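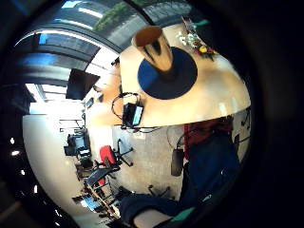

tinpot_ledger

We have a round table in the shared office at Motden, light wood, and the top is starting to collect ring marks. I put a navy round mat on it last month and now everybody's cups go on that. It works, but it's only big enough for one or two people and there can be five of us round there at lunch.

Do I buy four more of the same mat, or get one big cover for the whole top? The budget is 800 for the whole room and I also want to replace a couple of chairs, so I'm not keen to spend much of it here.

Posts: 1107

marrowfat

More mats. A full cover on a round table never sits right and crumbs get under the edge. We had one in the Wusham office and it went in the bin by September.

quillon7

Disagree with marrowfat. Loose mats wander about and people put their cups down next to them anyway. Get a clear cover cut to size. Rulladix do round ones if you send them the diameter. Measure it twice, in both directions, as ours was slightly oval.

marrowfat

Clear covers show every scratch. And they're shiny enough already, these tables, if you're sat facing a window.

tinpot_ledger

The glare is a fair point. We've got a long run of windows on one side and it gets bright in there from mid-morning. I'd like something dark and matt if I can get it.

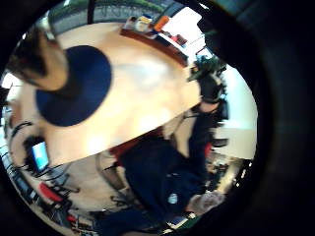 The other thing is that the table gets used for all sorts, with people working at it as well as having their tea, so whatever goes on it has to come off quickly. One mat I can pick up with one hand. A full cover I'd have to roll up and find a home for.

osier_bed

Have you thought about oiling the top? If it's solid wood, a light sand and two coats of hard wax oil will see off most cup rings. I did a Schnyder table that way and it still looks decent.

quillon7

Not if it's veneer. You'll go straight through it.

tinpot_ledger

No idea if it's solid or not. I'll look at the underside tomorrow.

marrowfat

Look at the edge as well. If the grain carries on over the rim it's probably solid.

tinpot_ledger

Thanks all. I'm leaning towards two more mats for now – same navy – and I'll ask about the oil once I know what the top is made of.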